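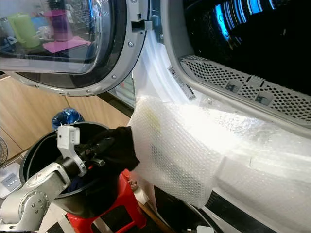

Issue 45, p. 927

Reviews > Laundry > Front loaders

March – by Þröstur Arnardóttir

I've read enough washing machine brochures to know that every one of them promises a quieter life. The Hondari front loader promises it twice on one page, so I went in with my arms folded.

The bubble wrap was still over the front panel when I took my first good look inside, and I would leave it there until the machine is where you want it. White panels scuff if you look at them wrong, and a Hondari service visit costs more than the wrap did.

The round door is the best thing about it. It swings well clear of the opening, the plastic rim is held with proper screws, and the latch hook is easy to see and wipe. I have owned machines where the hook was buried in a fold of rubber and collected gray paste. Under the opening runs a perforated filter panel, all small round holes. The manual calls it self-clearing. I don't believe in self-clearing anything. After a load of dark towels I picked lint out of it with a toothpick, and after the second load I did it again.

The blue light in the drum is pure showroom. It does make a lost sock easier to spot, I'll give it that, but I wouldn't pay for it, and you do pay for it: the Virkar next to it in the store had no light and was 500 cheaper.
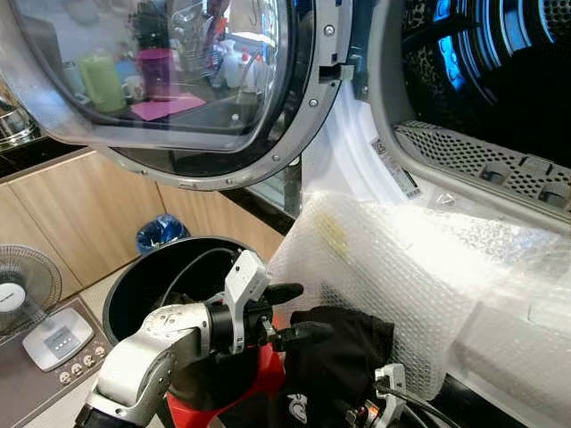 Is the drum kind to dark clothes?

Kinder than my old Kragh, as long as you turn them inside out and stay off the hot setting. Black cotton still came out with some fluff on it, and I blame the filter for that.

Noise is fine on a normal wash and less fine on the fast spin. My kitchen floor is level – I checked – and it still hummed through the cabinets. The Garutik anti-vibration feet helped a little. They should come in the box.

Hondari says the door hinge is tested to 3000 openings. At our rate of washing that sounds less impressive than they seem to think. So far it's firm, with no sag and no squeak.

I'd buy it at a discount, with the light switched off if they ever add a switch. At full price I'd go back and look at the Virkar again.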